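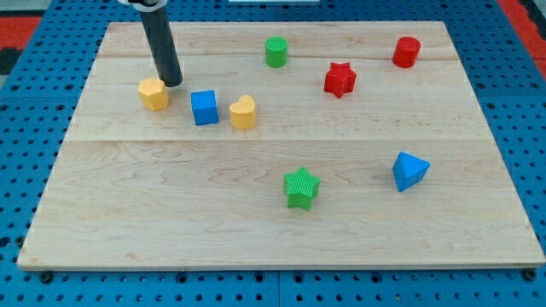 Should I believe the cheerful growth forecasts when planning next year's wages?

Mollik
Posted May 11, 2025

I do the books for a small packaging firm, 51 staff, and my boss has come back from a breakfast talk convinced that the worst is over. Tariffs settled, rates on their way down, exports up, off we go. He wants me to put a better year into the budget and agree the pay rise on the back of it.

I've heard this before. In February the same people (a forecasting outfit called Trindwood, we pay for their newsletter) were telling us to brace for a bad year. Now they say trade is "turning a corner". Our order book looks much as it did then. Two customers have put off decisions and one has asked for longer to pay.

So what does a better world outlook mean for a firm like ours, if anything? Is there a sensible way to use these forecasts, or do I bin the newsletter and save us the 363 pounds?

Hinditz

Bin it. They are all guessing. My brother-in-law lost a packet on copper listening to this sort of thing. If they really knew they'd be on a beach and not writing newsletters.

Zhenhua Xia

I wouldn't go as far as the reply before mine, but I'd treat a change of mood between winter and spring with a lot of suspicion. Have a look at what has changed in the numbers and what has changed only in the wording. A forecast can go from gloomy to bright on a very small move in expected growth, well inside the usual error. If Trindwood doesn't print its past forecasts next to what happened, ask them for that. If they won't send it, you have your answer about the 363 pounds.

On trade deals, I'd want to see the text before spending anything. An announcement is often a promise to keep talking, plus a tariff that doesn't go up for now. Firms that were holding back an order don't all ring up the next morning. They've got stock to run down first, and their bank may be no keener than it was. And some of what looks like an export recovery can be buyers ordering early in case the tariffs come back, which leaves a hole later on.

Interest rates matter more to you, I'd guess, but check your own loan. If it's fixed, a cut does nothing for you until it runs out.

For the budget I'd do it twice. Once with sales flat, once with your two slow customers gone altogether. If the pay rise survives the first and doesn't sink you in the second, give it. If it only works with the boss's version, split it – part now, part after six months if the orders have come in. Staff have their own bills and they won't be much comforted by world growth either.

The customer asking for longer to pay would worry me more than anything in the newsletter. How late are they now?

Mollik

66 days on the last invoice, and it used to be 30. I hadn't put that next to the forecast, I'd filed it under "annoying". I'll run it both ways this week. He won't like the second one.

Cai

Bit of a defence of forecasters. They're fairly useful for the direction of things like energy costs and exchange rates, if you buy from abroad. We import board and we do watch the currency side, though we only ever fix the price on part of what we need – the one year we got clever and covered the lot it went against us. For sales I agree, ask your customers. Ring the buyers, not the directors, the buyers know what's being ordered.

Also check whether the newsletter renews by itself. Ours did.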